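Mollo (software)

Mollo is a control and planning package for two-armed robots that handle cloth. It was written at Skastell, a small automation firm, and is mostly known for its folding stack, the part that decides where to grab a garment, how hard, and what to do when the grab goes wrong. First public release dated 19 May 2018. The name has no agreed meaning; early notes spell it "molo", one l.

The package does not include drivers for any particular arm. It expects joint positions in, sends joint targets out, and leaves the rest to whoever wired the thing up.

History

Work started under Clifford Lachance as a replacement for Hsu, an older in-house planner for rigid parts. Hsu assumed that an object keeps its shape once you pick it up. Fine for brackets and lids. For towels, no. Lachance kept the Hsu message format and threw out nearly everything else, so a lot of Mollo log files still carry the hsu_ prefix, which confuses new users every time.

Meinir Morgan joined later and wrote the grasp monitor and the camera sync code. She also wrote most of the documentation, including the long page on calibration that people complain about and then end up reading anyway. The perception side was split off into its own module, Irnach, after it got too slow to sit in the same process as the controller.

Architecture

Three processes, talking over shared memory.

Controller. Runs at 200 Hz. Takes short chunks of planned joint targets and smooths between them. Holds the last good target if the next chunk is late. Does not know what cloth is.

Irnach. Runs slower, and takes images from one overhead camera and one camera per wrist. Produces a cloth mask, a set of edge candidates and a guess at how many layers are under each candidate. The layer guess is the weak part, see Limitations.

Planner. Picks an edge candidate, assigns it to an arm, writes out a chunk. Each chunk is 50 steps. A new one is requested before the old one runs out, and the overlap gets blended.

The overhead view is used for deciding which item is next and which arm should go. Wrist views take over near the cloth, where the arms block too much from above. Handover between the two is a fixed height over the table, set in the config file. There was an attempt to learn the handover height from data but it was droped.

Wrist and overhead views from a cloth run:

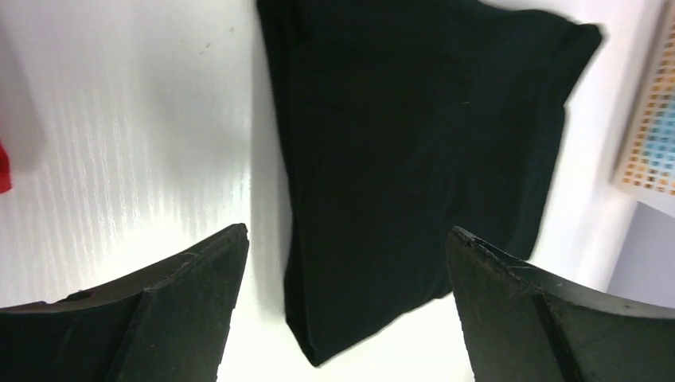
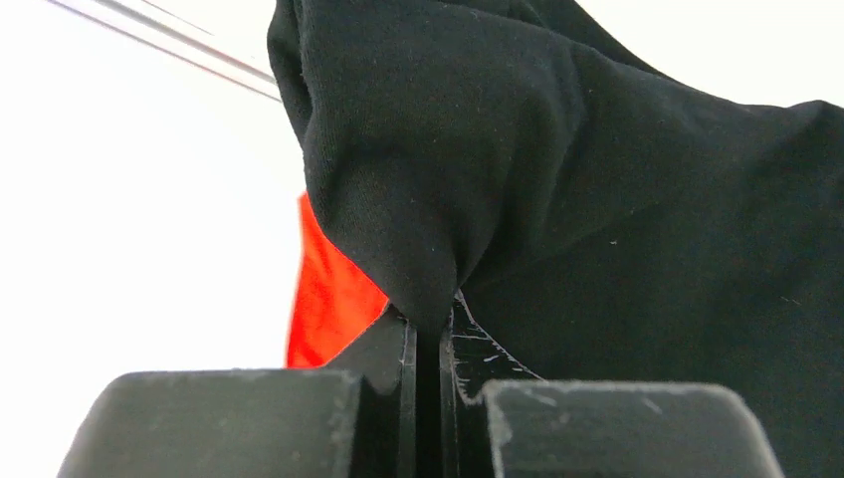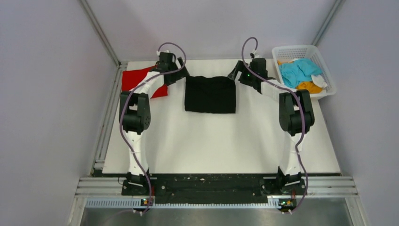

Grasp monitor

The grasp monitor compares the commanded finger gap to the measured one. If the fingers close all the way, no cloth, and the planner is told to retry. If they stop short, something is in there. How much is in there is a harder question, and the monitor only gives a coarse answer: none, thin, thick. Morgan's notes say plainly that "thick" covers both a good grab on a folded shirt and a bad grab on two shirts.

Retries are capped at 2 per candidate. After that the candidate is marked stale and Irnach has to produce a fresh one from a new image. The cap used to be higher. Long runs of retries pushed the cloth across the table a bit at a time until it was out of reach, and the logs still said everything was going well.

Dark fabric

Gets its own section because it gets most of the bug reports. Black cloth on a bright table makes for an easy outline and a terrible interior. Auto exposure looks at all that white, darkens the image, and the folds inside the black area go flat. Turn the exposure up and the folds come back but the table blows out and thin pale edges vanish along with it.

Irnach handles this with two passes. First pass at normal exposure for the outline. Second pass on the masked region only, with the brightness curve stretched, for creases and layers. Costs time. The second pass can be turned off with dark_pass: false and should be, for light colored items.

Lint is a related problem. Small pale flecks on black look like corner points to the feature tracker, and since they move with the cloth they are stable, so the tracker loves them. Useful for following motion, bad for finding edges. A size filter removes most of them before the edge step.

Finger parts show up in every wrist image as well. Irnach masks them out using a fixed template per gripper, recorded once at setup. A template that is out of date shows up as phantom edges near the fingertips. Re-record after swapping fingers.

Planning order

The default order is top item first, then nearest. Color groups are optional. With groups on, the planner treats each connected region of one color as one item, which is fast and wrong in predictable ways: a striped towel becomes several items, two black shirts become one. Most sites leave groups on for sorting and off for folding.

Where two arms could reach the same candidate, the planner gives it to the one with less joint travel. Ties go left. No real reason for that, it was just the first one in the list.

Collision checks between the arms are done on simple capsule shapes, not on the full models. Cables are not modeled at all. The manual says to route them high and leave slack at the wrist, and to run the slow sweep script before anything else.

Data and replay

Every run is logged by default: images, joint positions, chunks, monitor output. Replay plays a log back through Irnach and the planner with the controller switched off, so a change in perception can be checked against old runs. The replay set shipped with the first release had 3282 episodes. Some were later found to have the left and right wrist streams swapped. The fix is a flag in the loader, swap_wrist, and the files themselves were never corrected so the flag still has to be set by hand.

Timestamps come from the controller clock. Camera clocks drift. Morgan's sync code estimates the offset at the start of a run and again at the end, and spreads the difference evenly over whats in between. Good enough for folding, not for anything fast.

Limitations

Layer counting on dark knit is poor. Elastic fabric stretches after the grasp and the planner does not re-measure until the next chunk. No support for more than two arms. Items lying on top of each other at an angle are often grabbed together, and the monitor can not tell.

Irnach needs its template, its calibration and its exposure settings to agree, and checks only the first two. A mismatch in the third gives no error, just worse masks.

See also

Hsu (planner)
Irnach (perception module)
Skastell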